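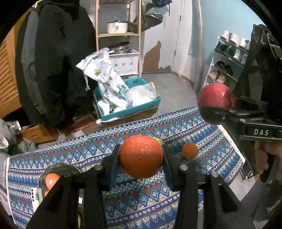

Fruit on the table, a coat and pots behind. Click to enlarge.

Fruit bowl or no fruit bowl? (small apartment, one table)
Started by stallden_nao

stallden_nao
Posting this under Storage because the fruit is only half of it. We have one table. It gets eaten on, worked on, and every time I come home from the store the oranges and apples end up spread over the cloth and stay there. The dark plate at the left is what I use now and it holds very little before things start rolling off. My sister says get a three-tier stand. I have my doubts. Every tiered stand I have seen in a real home has mail in the bottom tier and one dead lemon in the top.

So: bigger bowl, tiered stand, or get fruit off the table completely? The pine shelf at the back is the only other spot. It has the cooking pots on it.

Naomi

pithandpeel
Off the table. Next question.

R_Surdu
I'd push back on that. Fruit you can't see is fruit you don't eat. We moved ours to a cupboard for a month and threw out more than we ate. A plate on the table is fine, it just needs to be a deeper one. And buy less.

pithandpeel
"Fruit you can't see is fruit you don't eat" gets repeated on this board like it came down from a mountain. I keep mine in the fridge and I eat it. Apples especially. They go mealy on my table in a week.

kelso44
Apples in the fridge, sure. Cold oranges are miserable though. I leave mine out, and they last fine if you don't stack them. The bottom one in a pile is always the one that goes. I see you have one tucked under another on that plate, I'd check it.

stallden_nao
Checked. It's fine, but point taken about stacking.

wimo_fan
Get the Wimo hanging basket! We've had ours since we moved in and it holds everything, apples, onions, the works, and it takes up zero table. You could put it right by the table or off the side of that shelf – I can't say enough good things about it.

pithandpeel
Your user name is wimo_fan.

wimo_fan
Because I like it??

R_Surdu
I had that basket. The mesh left dents in anything soft, and it swung into my head whenever I reached for the kettle. Maybe they changed it. I wouldn't hang one off a shelf that already has a bag hanging on it, either. Naomi, what is in the green bag?

stallden_nao
Other bags.

R_Surdu
Of course. So there is your hook.

kelso44
Can we talk about the shelf? I think you're looking at the wrong piece of furniture. You have a steel pot standing on a white plastic basket, and a basket with holes in the sides is about as good a fruit basket as you can buy. What's it doing under a pot?

stallden_nao
It holds the pot up so I can reach it. That's the whole reason. It used to have potatoes in it.

kelso44
Then put the pot on the shelf and the fruit in the basket. Cost: nothing.

pithandpeel
I'd agree except the pot would then be lower and she just said she can't reach it. Also I'm not convinced about plastic for fruit. Line it with a towel at least. What about the crate on the floor, under the coat?

stallden_nao
The crate is for shoes, in theory. It isn't going anywhere near my apples.

sima_b
Coming at this from another side. The tablecloth is lovely, with all the diamonds and little flowers, and I would not put a big bowl on it. A big bowl on a busy pattern looks like a flea market. Keep the small dark plate. Put out what you'll eat in a day or two and the rest goes in the basket. I do this and it works.

kelso44
Does it work, or do you have two places where fruit goes bad?

sima_b
Both have happened.

R_Surdu
I like sima's plan better than any stand. I measured one of those three-tier things in a shop last winter and it needed more table than a dinner plate did. The whole pitch is that they save room. They save room if you own a counter.

fitance_mod
Moved from Storage to Kitchen & Table. Please keep brand recommendations in the brand thread, it's at 400 replies and still going. Carry on otherwise.

wimo_fan
I answered the question that was asked.

stallden_nao
Update. I took the plastic basket off the shelf, washed it and put a dish towel in the bottom. Six oranges and the apples fit with space left. The steel pot is on the shelf itself now and yes, I have to stand on my toes. The small plate stays on the table with whatever is next to be eaten. I'm giving it until the end of February before I believe in it.

pithandpeel
Apples and oranges together? Apples make everything around them ripen faster.

kelso44
That's bananas and avocados you're thinking of. Oranges don't really ripen once they're picked.

pithandpeel
They still spoil. Separate them.

stallden_nao
I have one basket.

R_Surdu
Put the apples in the fridge and leave the oranges in the basket. He was right about that part, much as it hurts.

sima_b
And take a picture of the new setup when you get a chance, I want to see where the basket ended up.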